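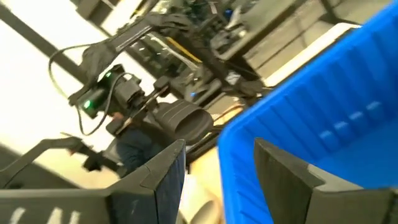 Sorting Returned Library Books at Droltgate College
Final report for the Introduction to Work Study course
Octavio Villanueva and Jairo Echeverri
August 21, 2018

1. Background

The library at Droltgate has one main desk and two branch rooms, Gilton and Llanos. Books can be returned at any of the three. A book returned to the wrong room has to be carried back to its own shelf, and students often complain that the catalog says a book is in when it cannot be found.

Our question was where the time goes between the return slot and the shelf. We did not look at interlibrary loans, magazines, or reserve books that are lent by the hour.

2. How we did the study

In February we followed returned books for 10 working days. Each book got a paper slip inside the front cover. Staff wrote the time on the slip when the book was taken from the slot, when it was checked in, and when it went on the shelf. We collected the slips at the end of each day and typed them into a spreadsheet.

Some slips were lost or had one of the times missing. We left those out. On the second day the Llanos room closed early for a heating repair, and we kept that day in the results but marked it.

3. What we found

Check-in is quick. Most books were checked in the same morning they were taken from the slot. The long wait comes after that, when the books sit until somebody has time to sort them by room and call number. 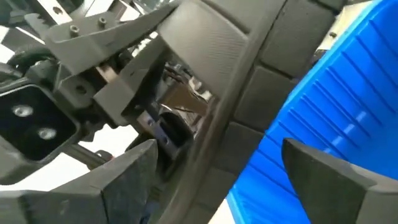

Figure 1. Blue plastic crate with ribbed sides.

Books that belonged in the room where they were returned usually reached the shelf the next day. Books for another room took 3 days in the middle case, and a few took 5. The trip between buildings is short. The delay is in waiting for the next trip, and trips had no fixed time. They were made when the desk was quiet, so in busy weeks they were made less often, just when more books were coming in.

We also found that the catalog changes a book to "available" at check-in. For a book waiting to go to Gilton, this is wrong until it gets there.

4. Suggestions

Make one trip to each branch room every day at a set time, before lunch. Sort by room at check-in, while the book is already in hand. Use the "in transit" setting in Losia, the catalog program, for any book that has to change rooms. The setting exists but was switched off.

5. Limits

The period was short and did not include exams. Staff knew about the slips and may have worked a little faster than usual. We would like to repeat the count at the end of a semester, and to include the evening shift, which we covered on only 2 of the days.

Jairo prepared the slips and the spreadsheet. Octavio talked with the desk staff and wrote sections 3 and 4.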